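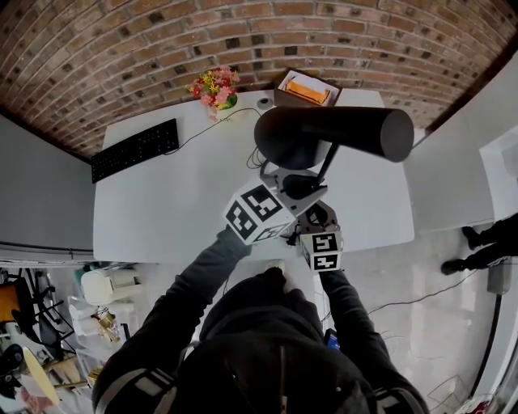
Desk by the brick wall, handheld gripper with both marker cubes on, lamp in front.

2 May 2024, trial of the Drellerach handheld kit, first full day

Present: Yaroslav, Lesia, me (Bülent). Yurii came in after lunch.

We have the kit on loan until the end of the month and Oleksandra wants a recommendation from us: buy, rent for August only, or send back. I write down everything as it comes, please correct me in the margin where I am wrong.

The kit is one handheld gripper, two marker cubes, the shoulder straps with the head camera, a charger, and the recording software on a stick. The offer from Tudby, who sell it here, has also a "service package" with calibration by post. Lesia asked them what happens with our work while the gripper is in the post. No answer yet.

Putting on the straps. The manual says five minutes, I needed longer the first time and was much quicker the second. The buckle on the left side is the same as the buckle on the right side but it must be closed in the other direction. I put a piece of tape on it. With a hooded top the hood must lie flat at the back, otherwise the upper strap sits on it and moves when you bend. Yaroslav has no problem with this, he is taller and bends less.

Calibration. The software wants to see both cubes still for some seconds, then slowly turned. It accepted on the third attempt. For the first two it gave only "pose quality low" and no word about which cube. I think the small one was guilty, because I had my thumb near it. After this I held the gripper lower on the handle and it was fine the whole morning. We should ask if the message can name the cube, it would save new people a lot of guessing.

Tasks. We did the desk tasks from our own list and left the demonstration tasks of the supplier for later. Lamp first: take the shade, turn it, let go. The shade is wide and black and the fingers close on the rim without complaint. When I pulled too strongly the whole lamp came with me on its base. This is not a fault of the kit, but the handle gives you no feeling for how hard you pull. With our old Uysal tool I could feel it in the wrist. Yaroslav says I will learn it. Maybe.

Keyboard second, push it straight and push it back at an angle. Easy. Cable third. The cables round the lamp base are the worst objects on the desk for this gripper. The fingers are too thick at the end and push the cable away before they close. I got it when I came from above and almost vertical, but then my arm covers the larger cube and the track is lost for a moment. Lesia looked at the recordings: the software fills the gap with a straight line and does not mark it. For me this is the most serious point of the day. A gap I can live with, a hidden gap no.

Recordings. 100 made, 27 thrown away by the software's own check. Lesia went through the rejected ones and would have kept 16 of them. She also found several bad ones among the accepted, all from the cable task. So the check is strict in the wrong place. There is a threshold in the settings file, the manual does not describe it. Yurii wrote to Holtau, where the software is made, and asked.

Comfort. The weight is good for the first hour. After this I felt it in the right forearm, and I changed to short blocks with a pause. Yaroslav worked longer without pause and said he is OK, but he also put the gripper down quite often.

Price. The kit alone is acceptable. The service package is 262 per month on top, and for this we would get calibration and "priority support". As calibration on the desk worked with the cubes we have, I see no reason to pay it now. Lesia does not agree fully: if a cube gets a scratch or becomes loose we can not repair it here.

My opinion for today: rent for August, without the package, if they tell us how to mark the gaps. I would not buy before we have tried thinner fingers. There are some in the catalogue, but without a price.

To do
– Yurii: forward the reply about the threshold to all of us
– Lesia: put the cable recordings in a separate folder, do not delete
– Yaroslav: repeat the lamp task, same settings, so we can compare two people
– me: ask Tudby for the thin fingers and for a second left buckle
– charger stays on the shelf, not in the drawer

Added in the evening: battery was still above half when I stopped. Tomorrow start with the cable again.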